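### 4.2 Task allocation at the returns bench

The Derkwood site of Thygesen handles returned handsets and accessories for resale. Before the change, each operator opened the parcel, separated the phone from its case, graded both and entered the result. Since February the separating and placing steps have been recorded with a hand-held gripper, and the recordings are used to train the Burnix cell that now takes a share of the same work. Figure 3 gives the view from the tool during placing.

The study period covered 3701 returned items, of which 1685 passed through the cell. The rest were handled by hand, either because the item was damaged or because the cell had stopped. Operators kept the right to withdraw any item from the cell without giving a reason, and did so 117 times. 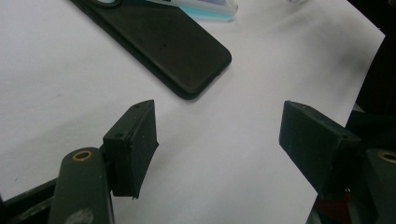

**Figure 3.** Placing task seen from the hand-held gripper. A black smartphone lies face down on white paper, with a clear plastic object near its upper end; the finger pads are open and not touching the phone.

Two changes in the operators' work were reported in most interviews. First, grading became a separate job. Under the old arrangement an operator formed a view of a phone's condition while handling it, and several said that they now had to pick the phone up again to reach the same judgement. Second, the pace of the bench was set by the cell for long parts of the shift. Short pauses between parcels, which had been used to talk or to help a newer colleague, became less frequent.

Recording duty was valued differently across the group. Operators with long service tended to describe it as slow work – the tool is heavier than a hand and the fingers open less widely – while newer staff preferred it to unpacking. Kjærgaard's earlier interviews at the Hadia warehouse found a similar split, although recording there was voluntary and paid at a higher rate.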